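Visit report: hand-held gripper station, Rolton lab, Urkden
21 August 2020

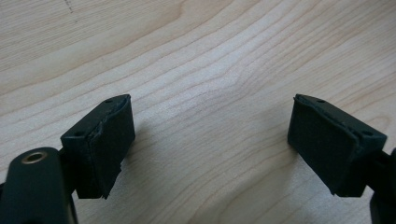 View from the tool camera over the bench. The pad on the left finger is frayed along its lower edge.

Lợi Tôn and I spent the afternoon at Rolton to see how they record hand demonstrations for the Rakon arm. Our host was Mitra Jafarzadeh, who runs the recording side. Milan Verbeke joined us for the second half.

The method is simple. A person holds a gripper tool, does the task, and the camera on the tool records the fingers and whatever lies between them. The arm itself stays parked in the next room. Rolton had 683 accepted demonstrations at the time of our visit, all of them pick-and-place with small parts.

Most of our questions concerned the fingers. They are dark plastic blocks with a soft pad on the inner face. Verbeke said the pads wear unevenly and that the lower edge usually goes first. A loose flap can catch on a thin part and shift it during release. The current rule is to check both pads every 5 sessions. Tôn asked whether a worn pad shows up in the trained behavior. Verbeke has not tested this separately and would not guess.

I tried the tool for three takes. The grip takes some getting used to — my first approach was too fast, and Jafarzadeh rejected it. She wants a short pause with the fingers open before each grasp, so that the start of the motion is easy to find in the recording.

Open points for us: pad supplier, spare finger sets, and whether the Mohammadi mount fits our own arm without an adapter. Shahram Tabrizi will send the drawings in February.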